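Wunley Young Readers
Things Around the House
Updated January 17, 2025

Why Are Dishes Different Shapes?

Open a kitchen cupboard and you will find a lot of objects that all do nearly the same job. They hold food or drink until somebody eats or drinks it. Even so, a plate looks nothing like a pitcher, and you would have a hard time eating soup from a plate.

The shape of a dish comes from what goes in it. Some foods stay where you put them. A sandwich does. Other foods spread out until something stops them. Milk, soup and juice are liquids, and a liquid takes the shape of whatever it is in. Pour water into a square box and you have square water. Pour it on a flat table and it runs off the edge.

So the first thing a dish maker has to ask is how much of a wall the dish needs.

Cups

A cup has tall walls and a small opening. The walls hold the drink in when you carry it. The small opening fits your mouth and keeps the drink from sloshing out when you tip it.

Look at the cups in your own house and you will see that many are narrower at the bottom than at the top. The word for this is tapered. A tapered cup has a few things going for it. It is easy to hold, and it won't slide down through your hand, as the part above your fingers is wider than the part inside them. Tapered cups also stack. The bottom of one fits down inside the top of the next, so a whole set takes up little more space than one.

Tapered cups are easier to make, too. Plastic cups are made by pushing hot, soft plastic into a mold. When the plastic cools and gets hard, it has to come out again. A cup with slanted sides slips out of the mold easily. A cup with perfectly straight sides can stick.

Some containers have lines or stripes on the side. On a measuring cup, each line shows how much is inside when the liquid reaches it. On other cups the stripes are only decoration. You can tell the difference by looking for numbers or words next to the lines. 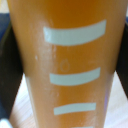 Why are the lines on a tapered measuring cup farther apart near the bottom?

The bottom of a tapered cup is narrow, so the same amount of water stands taller there than it does near the wide top, and the lines have to be spaced to match.

You can test this at home. You need a tapered cup you can see through, a tablespoon and some water. Put four tablespoons of water in the cup and mark the level on the outside with a bit of tape. Add four more and mark it again. Keep going until you have put in 16 tablespoons, or until the cup is nearly full. In the United States, 16 tablespoons make one cup, the kind of cup that recipes mean. Now look at your pieces of tape. Unless the cup is very nearly straight, the gaps get smaller as you go up.

When you read a measuring line, set the cup on the counter and bend down until your eye is level with the water. From above, the water can look higher or lower than it is.

Bowls

A bowl has walls too, but they are lower than a cup's, and the opening is wide. That leaves room for a spoon to go in, scoop and come out again. Try eating cereal from a tall, thin glass and you will soon be scraping your knuckles on the rim.

Many bowls are curved inside. The curve lets the last bit of soup or milk run to the middle, where the spoon can reach it. Other bowls have straight sides and a flat bottom. Those hold more for their width and are steady on the table, but food can get caught in the corner where the side meets the bottom.

Bowls are some of the oldest dishes there are. Before people made them from clay, they used things that were already shaped like bowls, such as shells and dried gourds. A gourd is a kind of hard-skinned fruit. When you scoop it out and let it dry, it is light and holds water well.

Plates

A plate is almost flat. It is for food that stays put, and it gives you space to cut things up. A knife and fork need room to move, and high walls would be in the way.

Most plates still have a small raised edge called a rim. The rim stops gravy and sauce from running onto the table. It also gives you something to hold that is not covered in food. Next time you carry a full plate, notice where your thumbs go.

The rim is where plate makers like to put their decoration. There are two good reasons for that. The middle of the plate gets covered up at dinner, so a picture there would be hidden for most of the meal. The middle is also where knives scrape, and years of scraping can wear a pattern away. Flowers are a very common choice for the border. Some plates have a rim that goes in and out in little curves, a bit like the edge of a seashell. This is called a scalloped edge. A scallop is a sea animal with a wavy shell, and that is where the name comes from.

People have been making round plates for a very long time. Roman potters were making shiny red ones about 2000 years ago, and you can see them in museums. Many were round for the same reason that handmade plates are often round today. A potter shapes clay on a spinning wheel, and anything made on a spinning wheel comes out round.

Pitchers

A pitcher holds enough drink for several people. It has tall walls like a cup, but it has a job that a cup does not have. It has to pour.

To help with this, part of the top edge is pulled outward to make a spout. The spout gathers the liquid into one narrow stream and sends it away from the side of the pitcher. Without a spout, water tends to cling to the outside and dribble down. Water sticks a little to most things it touches, and you can see this when drops hang on a window. If you pour slowly from a plain cup, the water often follows the side all the way down and ends up on the table. If you pour a little faster from a good spout, the stream jumps clear.
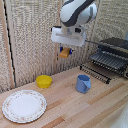 Many pitchers have a handle on the side across from the spout. A full pitcher is heavy, and the handle lets you keep your wrist straight while you tip it. If the pitcher is too heavy for one hand, put your other hand under the bottom or flat against the side. You can also ask the person next to you to hold out their cup, though it is safer to leave the cup on the table and bring the spout to it.

What dishes are made of

Shape is one part of the story. The other part is the material.

Clay dishes are baked in a very hot oven called a kiln. Baking makes the clay hard. Then most of them are covered with a thin, glassy coat called a glaze and baked again. The glaze keeps water from soaking in and makes the dish easy to wash. Clay dishes can break if you drop them.

Glass dishes let you see what is inside. Glass does not hold on to smells or colors, so a glass that had tomato juice in it will look clean after one wash. Glass can break too, and the pieces are sharp. If a glass breaks, stay where you are and call a grown-up.

Plastic dishes are light and do not break easily, so they are good for picnics and for small children. Plastic can be almost any color. Some plastic dishes are not safe in a microwave. Look on the bottom for a label, and if you can't find one, use something else.

Wood makes good salad bowls. It should not be left to soak in the sink. The wood takes in water and swells, and when it dries out it may crack.

Putting it all on the table

For an ordinary meal, the plate goes in front of the chair. The fork goes on the left, and the knife and spoon go on the right. The cup goes above the knife. If there is soup, the bowl can sit on top of the plate. A pitcher goes near the middle of the table, where more than one person can reach it, with the handle turned toward whoever is going to pour first.

Words to know

Glaze: a thin, glassy coat on a clay dish.
Kiln: a very hot oven for baking clay.
Rim: the edge of a plate, cup or bowl.
Scalloped: having an edge made of small curves.
Spout: the part of a pitcher that the drink pours from.
Tapered: getting narrower toward one end.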